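Print this message | E-mail this message
24 September 2020
From: Teemu Väisänen
To: Kemava list
Subject: Re: two-arm box task, does the wrist angle trick help?

On the Kemava list, Jääskeläinen wrote:

> Our two-arm policy learns the reach quickly and then falls apart once
> both grippers are touching the same object. Each arm is fine alone.
> Together they push against each other until one of them loses its hold.
> We train on joint positions only, one network for both arms, predicting
> one step at a time. In March somebody mentioned predicting longer
> stretches of motion. Did anyone follow that up? And is it worth
> recording more demonstrations first, or is that throwing good hours
> after bad?

Yes, we followed it up, and I've been itching to write about it!

Short version: predict a stretch of motion for both arms at once, and let the two arms share a single clock. We had been doing the same thing as you, one step at a time, and saw the same pushing. With one-step prediction each small error in the left arm gets answered by the right arm on the next step, and then the left answers back, and you can watch the two of them argue their way across the table. When we switched to stretches of 30 steps the arguing mostly went away. We re-plan after every 6, so the policy still gets to look at the cameras often enough to notice that the box has turned.

The second change was smaller and I nearly didn't try it. We added the gap between the two gripper tips as an extra input (worked out from the joint angles, so no new sensors). Stamska, our training code, already had the arm geometry in it for drawing plots, so this was an afternoon of work. The gap tells the network something it otherwise has to dig out of two long lists of joint angles, and I think that matters a lot when you have as few demonstrations as we do.

Numbers, for what they're worth. We have 43 demonstrations of the box task, all recorded by me, which probably means the policy has picked up my bad habits. We trained 3 times from different random starts and all of them learned to bring both grippers to the box and keep them there. Before the change, one start in the same set would do it and the others wouldn't, so I'm much happier about the spread than about any single run. I haven't moved the box far from where I put it when recording, and I wouldn't bet on it working at the back corners.

On your other question, I'd hold off on recording more. Our old setup got no better when we doubled the data, and I spent a long week finding that out. Try the longer stretches first, on what you already have. If you do record, go slowly through the part where the second gripper comes in. I used to rush it, and the fast demonstrations are the ones the policy copies worst.

Two things still bug me. The box hides a good part of each gripper from the side camera, so the policy is partly guessing about contact. And the blend between one stretch and the next has a small jerk in it. I average the overlapping steps, which helps, but if the two plans disagree about which arm should move first you get a mushy in-between that neither plan wanted. Has anyone tried picking one plan and sticking with it? Cendance, our control layer, could do that easily enough, I just don't know what the rule for picking should be.

I'm glad to share the config and the gap code with anyone who wants to try it on their own arms. Write to me off list, or on it if you think others will care. The picture is from our bench, with both grippers at the box.

Teemu 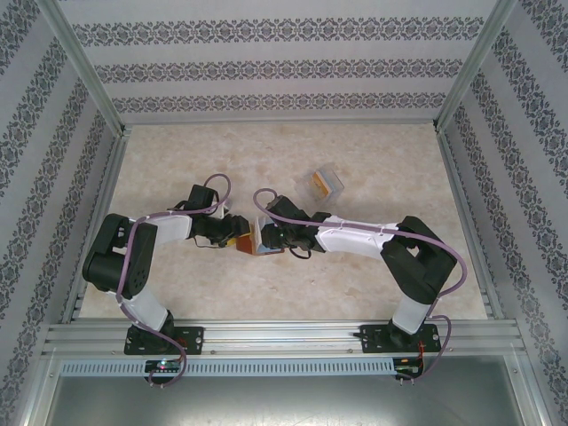

Message page last changed: 24 September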